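Hillwood's paper tablecloths are back, and so is the quiz
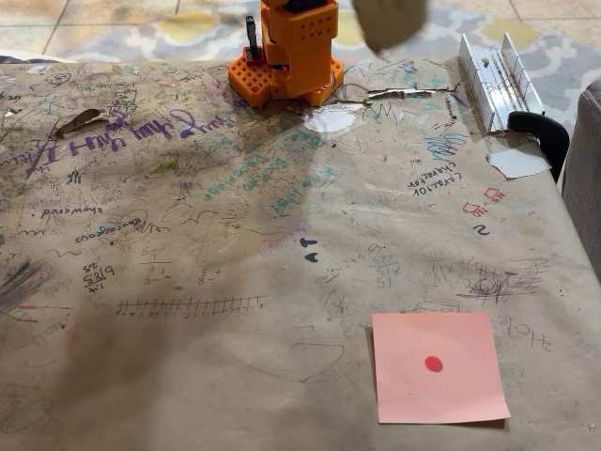
PRANDPORT, September — I've been a regular at the Hillwood on and off since it was a carpet shop with a kettle in the corner, so forgive me if I get a bit giddy, but the Tuesday nights are on again!

For anyone who missed them last winter, you turn up at 7pm, you get a bowl of soup and you sit down at a table covered in brown paper with whoever else is there. Then you scribble. Sums, words, daft little drawings, whatever the quiz needs or your hand fancies doing while the picture round drags on (and it does drag on).

The big change is the money. The café closed in spring when the boiler packed up, and I did wonder if we'd seen the last of it. Dekker, the builders' merchant on the harbour road, has now put in 2,000 pounds, and a raffle at Prillus brought in another 800. That paid for the boiler and a new back door — the old one never did shut properly, as anyone who sat beside it in January will tell you.

There are 17 tables this time, up from the dozen we used to squeeze round, and teams can be any size up to six. Entry is three pounds a head, soup included. Under-12s get in free but have to bring a grown-up, and I'm told the sport questions will be a little kinder than before. I'll believe that when I hear them.

The season runs for 21 weeks with a break over Christmas. You can't book, so get there early if you want a seat near the radiator. Bring your own pen if you're fussy, and leave the dog at home — the kitchen is very close to the door.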